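When a Robot Lets Go: How a Fault Is Found and Fixed
A reading page for young visitors, from the Holmgren Learning Center

Robots can do the same job many times without getting bored. They can also go wrong. When a robot goes wrong, the people who work with it must stop it, find out what happened, and make it safe before it moves again. This page explains how that is done. It tells the story of one fault that took place in April in the Holmgren workshop, on a robot station called Prerano.

What the station does

Prerano has two robot arms. They share one table. The arms practice small jobs that people do with their hands, such as picking up an item, passing it across, and placing it in a tray. These jobs seem easy to you because your brain and your hands have been practicing since you were a baby. For a robot, each one has to be learned or programmed.

A robot arm is made of stiff parts called links. The places where the links meet are called joints. Your own arm has joints too: the shoulder, the elbow, and the wrist. Inside each joint of the Prerano arms is a motor, which turns the joint, and a sensor, which measures how far the joint has turned. At the end of each arm is a gripper. The gripper opens and closes to hold things.

Cables carry electric power and messages. A message might say, "Turn the wrist a little to the left." Another message goes back the other way and says, "The wrist has turned." If a message does not arrive, the robot does not know what its own arm is doing.

What went wrong

On a Tuesday morning, the station was set to run a sorting job 66 times. The job was to lift small items from the middle of the table and place them in a tray. The first 39 runs were completed without trouble. On run 40, the left arm stopped for a moment while it was holding an item. Then its gripper opened and the item fell to the table. The right arm kept moving toward the place where the item should have been.

Nicanor Manzano, the technician on duty, pressed the emergency stop button. This is a large button that cuts the power to the motors. Both arms came to rest. No person was hurt, and neither arm was damaged.

You may think that dropping a small item is not very serious. The workshop treats every drop as a fault that must be written down. If a gripper opens when it has not been told to, the robot is not under full control. The next time, it could be holding something heavy or sharp, or it could be closer to a person.
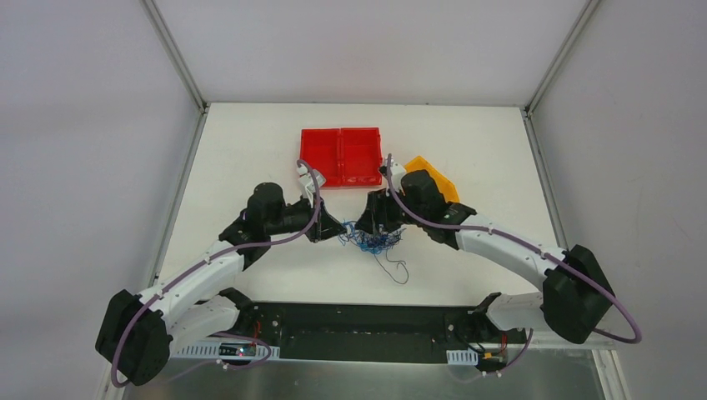

How the cause was found

Finding the cause of a fault is like being a detective. The first rule is to leave things as they are until they have been looked at carefully. Mr. Manzano did not pick up the fallen item right away. He wrote down where it had landed and the position of both arms.

Next, he read the log. A log is a list that the computer keeps of everything it does, with the time beside each entry. The log showed that messages from the left gripper had stopped for a very short time, shorter than a blink. They had then started again. Because of the gap, the gripper had gone back to its starting position, and its starting position was open.

The log could say when the messages stopped, but it could not say why. For that, the safety officer, Cameron Pringle, joined the work. With the power off, she moved the left arm slowly by hand and watched the cable that runs to the gripper. When the wrist was bent as far as it would go, the cable was pulled tight. The pull was enough to loosen the plug at the end.

You can try something similar with a piece of string. Hold one end against your shoulder and the other end in your hand, with your elbow straight. Now bend your elbow, and the string hangs loose. If you held the string tight while your elbow was bent, you would not be able to straighten your arm without letting go. A robot cable must be long enough for every position the arm can reach. It must not be so long that it catches on things.

How the fault was fixed

The workshop made these changes:

The cable was given more slack, so that it is never pulled tight.

The plug was replaced with a Besen plug that locks with a click.

The gripper's starting position was changed. If messages stop now, the gripper holds still and does not open.

Both arms were given a new rule. If one arm loses its messages, the other arm must stop as well.

The last two changes are examples of what engineers call a fail-safe. A fail-safe is a plan for what a machine will do when something breaks. Engineers cannot promise that nothing will ever break, and so they decide ahead of time what the machine should do if it does. An elevator has fail-safes. So does a train, and so does the door of a microwave oven, which turns the oven off when it is opened.

After the changes, Ms. Pringle ran 4 slow test runs. She unplugged the gripper cable on purpose during each one. Each time, both arms stopped and the gripper kept its hold. The full job was then started again from the first run.

Safety rules near robots

Visitors to the Isetti Hall, where the station can be viewed, are asked to follow these rules.

Stay behind the yellow line at all times, even when the arms are still. A robot that is not moving may be waiting for its next instruction.

Do not reach toward a robot to pick up something it has dropped. Tell an adult who works in the hall.

Learn where the emergency stop button is. Press it only if someone is in danger.

If you see something odd, such as a loose cable, a strange noise, or an arm that shakes, tell a member of staff. You will not be in trouble if it is a false alarm.

Words to know

Fault: something in a machine that is not working as it should.
Gripper: the part of a robot that holds things.
Joint: a place where two parts of an arm meet and can turn.
Log: a record of what a machine did and when.
Sensor: a part that measures something, such as how far a joint has turned.
Slack: the extra length in a cable that lets it move without being pulled.

Teachers may request printed copies of this page at the front desk of the Isetti Hall.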